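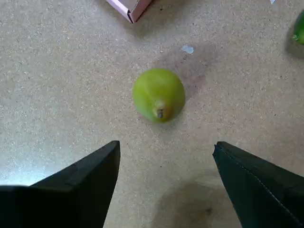 Presolel opens its fall pear season on 2 September 2020, and this year the orchard is handing the fruit straight to the neighborhood. The new Virkent Pear Share lets households sign up for a box of fresh-picked pears every week until the trees are bare, with pickup at the old packing barn on Zeretti Lane. Plenty of people grew up believing a pear has to turn soft and golden before it's any good, and we'd love to change a few minds! A yellow-green pear with a bit of blush by the stem, like the one shown with this announcement, is the kind of fruit our growers get asked about most at the farm stand. The best way to judge any pear is to press gently beside the stem. If it gives a little, eat it that day.

Sign-ups opened in April with room for 200 households. They filled so fast that we added a second pickup day and raised the limit to 258, and there are still a few places left as of this morning.

"I planted the first rows here with my father, and we trucked nearly everything out of the county," said Gordon Arsenault, who manages the orchard. "Now I get to see who's eating them. People have been stopping me at the gas station to ask when the boxes start, and I can't tell you how happy that makes me."

Presolel has 606 pear trees on the slope behind the barn, most of them on the side that gets morning sun. A late frost in spring thinned out the lowest rows, but the upper rows set a heavy crop and the dry weeks in July were kind to it. Picking starts at the top of the hill and moves down.

Each box holds pears at different stages, so there's something to eat right away and something to leave on the counter. A recipe card goes in too. The first is a pear and ginger crumble from Carter Perron, who runs the kitchen at Xue, the small lunch place across from the post office.

"Gordon dropped off a crate last fall and I ended up putting pears in everything, even the slaw," Perron said. "The slaw is staying on the menu, by the way. Come try it!"

Pickup is outdoors, and we ask everyone to wear a mask and stay in the car while the box is loaded. Members can bring back their empty boxes the following week. Extra pears will be sold by the bag at the farm stand, limit 3 bags per family.

To join the Virkent Pear Share, stop by the farm stand or call the Presolel office during picking hours.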